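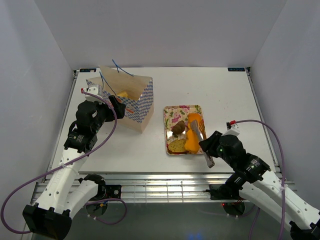
Robot Manipulation Lab, Unit 4: Two-Arm Bagging
Handout for 2023-09-16

Read this before you come to the bench. The task is to move bakery items from the tray into the paper bag using both arms. One arm works at the bag and the other handles the food. Each team runs the task by teleoperation first and writes code for it in November.

## Before you start

- Log in to the bench computer and open the Starkeo control panel.
- Home both arms. Keep your hands behind the front rail while they move.
- Check that the cables can follow the full reach of each arm.
- Open the bag all the way and stand it on the left side. The tray goes on the right.

## Holding the bag

Paper gives way under a gripper, so set the left gripper force to 4 in the panel. Take hold near the rim. If you pull sideways the bag will turn, and you will have to reset. A bag that has torn goes in the recycling, and new ones are in the Randell cabinet.

## Picking up the food

Your team may use the spatula or the bare gripper, but pick one and stay with it for the whole session. With the spatula, grasp the handle and keep the blade low. With the bare gripper, come down from above and close slowly.

A full tray can hold a croissant, a bun, a donut, a roll, a slice of bread and larger pieces. Items at the edge may stick out past the rim. Plan your order before you move anything. Large loaves are hard to get through the opening if smaller items have already piled up under it. 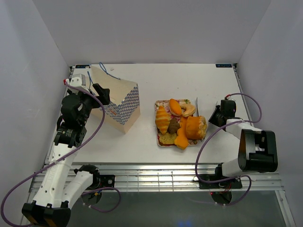
## What to record

1. Time limit for one trial is 170 seconds. Stop when it runs out, even in the middle of a pick.
2. Write down each item as bagged, dropped or not attempted.
3. Note any trial where the bag fell over.
4. Save the log to the Kumarasinghe folder under your team number.

## Grading

The unit is worth 56 points. Logs count for half, and the written report for the other half. Reports go in the box outside Room 122.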